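Gratel tidy-up sim: can it do chores yet?

1 min read
Print | Email

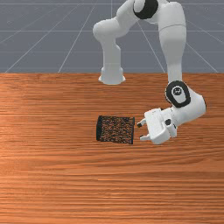
Gripper open, just short of the black mesh object. Simulated.

I set the arm 289 pick-up tries in sim and it managed 118 — so no, I'm not retiring from desk tidying! Most misses were the fingers catching the rim. The Dultetti folder has all the logs (sorry about the file names).

Run `tidy.py --tries 70` for a quick go.

Related
- Fiswood tabletop textures
- Cuypers shelf-stocking runs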